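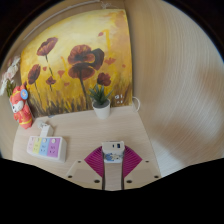 Poppy painting

Print | E-mail | 14 shares

Poppy painting is the picturing of poppies, usually on canvas, as a subject in its own right or as part of a meadow. Few flowers are so rewarding to paint! The petals are broad and thin, the stems absurdly long for the weight they carry, and every bloom on a plant seems to lean its own way.

Colour

Red on green is the familiar choice, but many painters drop it altogether. A golden yellow ground, paler towards the top and running to orange-brown at the edges, makes dark reddish-brown poppies glow – a lovely effect on a pale wooden wall. Loose petals are often left drifting across the background, with spiky strokes for grass along the bottom.

The Lunde manner

Gunnel Dahlgren taught a free version of the style at Lunde, where her June classes drew painters of every level. Her pupil Mortimer Bellamy began each stem at the bloom and pulled the brush down in one go, a habit still known as the "Lunde drop".

See also: Flower painting; Meadow pictures

3 comments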